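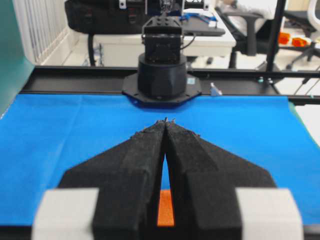 The blue-covered table, Stirniscombe

About Balline

Balline is a cloth supply and folding service based at Stirniscombe. We provide reusable cleaning and table cloths to offices, clinics, cafés and schools, collect them after use, launder them and return them folded to a fixed pattern. The firm is run by Sawsan Majali, who also wrote the folding standard described on this page.

What we handle

Our stock is limited to flat, hemmed cloths. We do not accept bed linen, garments or anything with a fitted edge. Cloths are held by colour, and a customer may specify one colour per room or per task. Orange is the most frequently ordered and is the colour we use for checking folds. Customers' own cloths can be processed if they are hemmed on all sides and supplied in lots of 200 or more.

The work surface

Folding is checked on a blue cloth laid flat over the table. The colour was selected for contrast: an orange hem or a displaced corner can be located against it without additional lighting. The cover is replaced when it no longer lies flat. Light creases are acceptable, as they do not affect the fold.

The folding standard

Each cloth is laid out, smoothed from the centre and folded edge to edge. It is then folded again until it forms a compact, layered stack with the hems together on one side. 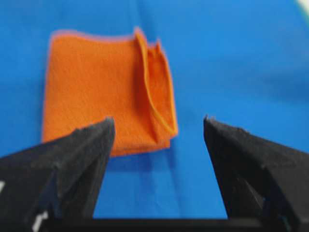 The edges are then aligned by hand and the top layer is pressed down. A stack is passed if its layers lie level and no corner projects beyond the one beneath it. If a flap lifts or curls, the cloth is opened to the last sound fold and folded again from that point. Pressing a lifted flap into place is not permitted, as it tends to rise again in transit.

The standard has 7 clauses, of which 6 concern edges and corners. The remaining clause deals with labelling. Copies are supplied to customers on request and are revised each March.

Packing and delivery

Passed stacks are packed hem side inwards in returnable Zarus crates, one colour to a crate. Each crate carries a slip stating the customer, the colour and the quantity. Deliveries outside the Stirniscombe area are carried by Shevchuk, and used cloths are collected on the same run. Our current delivery list has 1,212 addresses.

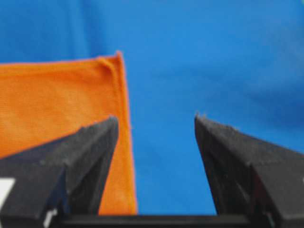
Visits and enquiries

The folding room may be visited by appointment. The next open afternoon is 16th September. Enquiries about accounts, own-cloth processing or copies of the standard should be addressed to Sawsan Majali at the Stirniscombe office. Please state the cloth size, colour and number required.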